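Why is there a cap on that bottle?

A kids' page about bottles, caps and boxes. By Sølve Torvik

Friday, February 7, 2025

OK quick one this week. Lots of you wrote in about packaging after the paper page. Mostly the same question – why do small things come in bottles, and then the bottle comes in a box? Isn't that two wrappers for one thing? Yep. It is. Let's go.

First, the bottle.

A bottle does three jobs. Holds stuff together. Keeps air and damp out. Lets you take a bit now and save the rest. Try that with a paper bag. Candy in a paper bag goes sticky in a week, sometimes faster in summer. Candy is mostly sugar and sugar pulls water right out of the air. Weird but true. You can test it, see the end.

See-through or not?

Clear bottles are great for looking. How many left? What color? You know without opening it. But light gets in too, and light can fade colors and spoil some things. So some medicines go in brown or orange bottles. Brown blocks a lot of the light. Candy dosen't mind so much, so candy people like clear.

Now the cap.

Most caps are screw caps. Look inside one. See the ridge going round and round? That's called a thread. The bottle neck has one too. Turn the cap and the two ridges slide along each other and pull the cap down tight. A screw is really just a ramp wrapped around a stick. Unwrap it in your head – a ramp! Same thing.

Some caps only push on. Quicker, but they pop off in your bag. Ask me how I know. (Mints. Everywhere. Two years ago and I still find them.)

And some caps you have to push down AND turn. Those are made to be hard for little kids. Big important bit here: lots of tablets look just like candy. Same size, same shape, nice bright colors. You can't tell by looking. Grown-ups can't either! So if you find something in a bottle and you don't know what it is, don't taste it. Go ask a grown-up. Every time.

Then the box.

Why a box as well? A round bottle rolls. A box sits still and stacks up. You also get flat sides with lots more room for words, like what's inside and when to use it by. On a little bottle the words get teeny tiny. Boxes are made from cardboard, which starts out flat, gets cut and creased, then folds up. Pull a box apart at the seams sometime (an empty one, ask first). You get a funny flat shape called a net. Look for the tabs and notches. Those are what hold it shut.

A reader, Hiếu Ngô, asked how many boxes fit on a shelf. Depends on the box! Say you have 300 small bottles loose on a shelf. They roll, they fall, you get gaps everywhere. Put them in boxes and push the boxes together and there's hardly any gap. Shops love that.

Try it at home

You need: 2 hard candies, a small jar with a tight lid, a saucer, a grown-up who says OK.

Put one candy in the jar, lid on tight. Put the other on the saucer. Leave both in the kitchen. Poke them every day for a week (wash your hands first). Which one gets sticky? Write it down, with the day. Don't eat the saucer one after, it's been poked alot.

If it's very dry where you live it may take longer. Try again in May when it's warmer, see if anything changes.

Words to know

Thread – the ridge that winds around a cap or a screw.
Seal – a tight fit that keeps air out.
Net – a box opened out flat.

Next time: why lids get stuck and what hot water does about it. Send your questions in, short ones please, my inbox is a mess.
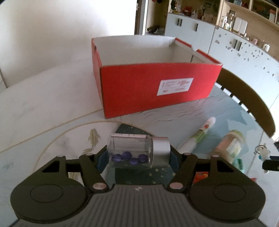
Oh, and keep your nets! If you drew on one or folded it back up inside out, send that too. Best ones go on the next page.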